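Mudgway opens its snack swap shelf this December

I'm Nélida Gaete, I run the little shop at Mudgway, and I've been wanting to tell people about this for months! Starting in December we'll have a snack swap shelf by the front counter. Bring something you love from home or from a trip, sealed please, and take home something you've never tried.

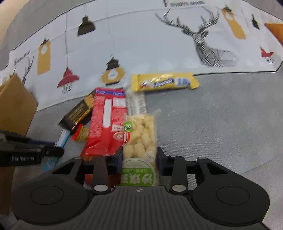 My own weakness is anything puffed and crunchy, and I can't be trusted with an open bag. Yanling Wei, who is helping me set up, likes small wrapped sweets — the kind you can drop in a coat pocket and forget until the bus ride home.

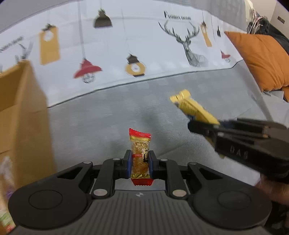
Sesame candy is hers to defend, and she'll do it at length. Opening night starts at 5 p.m., and the first 100 people through the door get a paper bag to fill (one each, sorry). It's free, kids are very welcome, and we'll keep the shelf going all winter if you keep feeding it.

Press contact: Siiri Seppälä, at the Mudgway front counter.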